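February, evening

Up at a quarter to five for the fly-in at Edirby. I had packed the car the night before, so it was only coffee and out the door. Fog on the county road until the grain elevator, then clear. The gate was open when I got there and Thongchai Duangkaew was already on the ramp with the orange vests and the clipboard. He had me down for marshaling on the north side until ten and then the sign-in desk.

First arrival came in at 7:40, a yellow Cub with skis on it, which made no sense because the runway was plowed and had been since last week. The pilot said he came off a frozen lake and was going back to one. He landed on the grass strip beside the taxiway, where there was still snow, and we walked out to him. After that they came in steady. Two Cessnas from Sunura in loose formation, a Bonanza, a Mooney that went around twice for the crosswind before it got down. The wind was out of the northwest all morning and stayed under what they had forecast.

My job was to stand at the end of the row and point. I have done it three years now and still mix up the signal for cut engine with the one for stop when I get cold. My feet were numb by nine. Next year I am buying the boots and not just looking at them.

Went inside at ten and got a drink before sitting down. 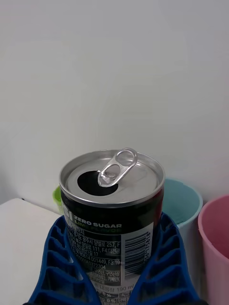 Can, open.

Sign-in was slow because the form has changed. They want the tail number, home field, number on board, fuel wanted yes or no, and now a cell phone number in case an airplane has to be moved. People write the phone number in the tail number box. I had to redo five of them. We ended the day with 56 airplanes on the sheet, compared with 70 last year, when it was warmer and the Rarkus people flew in as a group. They were fogged in until noon this time and only two of them tried it after that.

The pancake line was out the door at eleven. I ate standing up. It cost 8 dollars, up from six, and nobody I talked to minded. The sausage was better than last year. They ran out of syrup once and somebody drove into town for more.

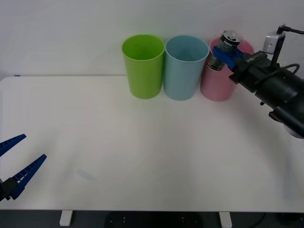 White table, cups along the back.

At noon there was the safety talk. The speaker was a retired instructor who spent most of the hour on carburetor ice, and I took two pages of notes. The main thing I wrote down was to put the heat on before the power comes back and leave it on. I knew that, but I have been lazy about it in the pattern and I know that too. He also said most people preheat the engine and forget the cabin, then fly the first half hour with stiff gyros and a fogged windshield. I have done exactly that. Somebody asked about blankets for the cowl and it turned into a long argument about which kind, so I went back outside.

The spot landing contest started at one. Ten entries. 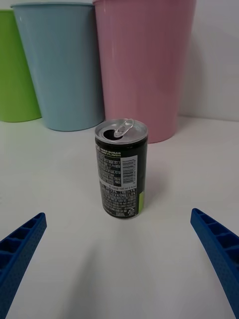 The line was chalked across the snow on the grass strip and you got two tries, power off from abeam the numbers. Thongchai and I stood on opposite sides with flags. The Cub won, to nobody's surprise, 10 feet past the line on his first try, and he didn't bother with a second. One of the Sunura Cessnas was second. The Mooney scratched. A young woman in a rented 152 was short both times but had the smoothest touchdowns of anybody, and I told her so afterward. She has her checkride next month.

I wanted to enter myself and did not. The airplane is still down for the left magneto. Called Paisan about it during the break, since they have had it for three weeks. They said the part is on the bench and they will test it tomorrow or the day after. I asked if I would have it back before March and he said probably. I will call again at the end of the week. 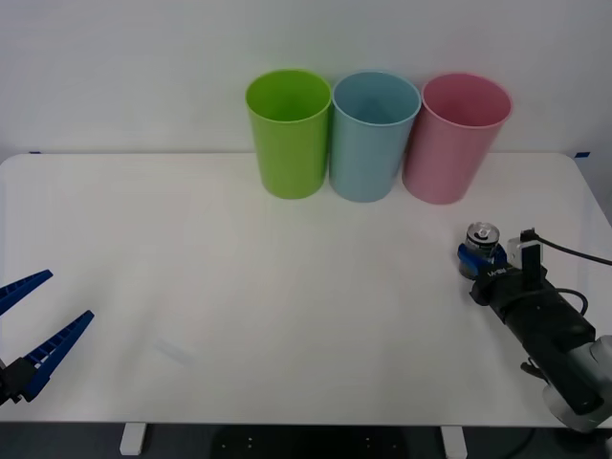
The table by the wall.

Departures started around two thirty and it was quick. Everyone wanted to be home before dark. One Cherokee had a dead battery and had to be propped, and it took four men standing around to get one man to do it. Last one out was the Bonanza at ten after four. I watched him until he turned east.

Helped stack chairs and pull up the cones. One cone is missing and I think it is in the ditch by the fuel pump, under the snow. Thongchai wants to move the whole thing to the fall. I said I would think about it. The fields are soft in October if it rains, and half the people fly south around then. But the feet would be better.

Home at 5:50. Soup. Logged nothing, zero hours, third week in a row. Need to mail the vests back and look up the price on those boots.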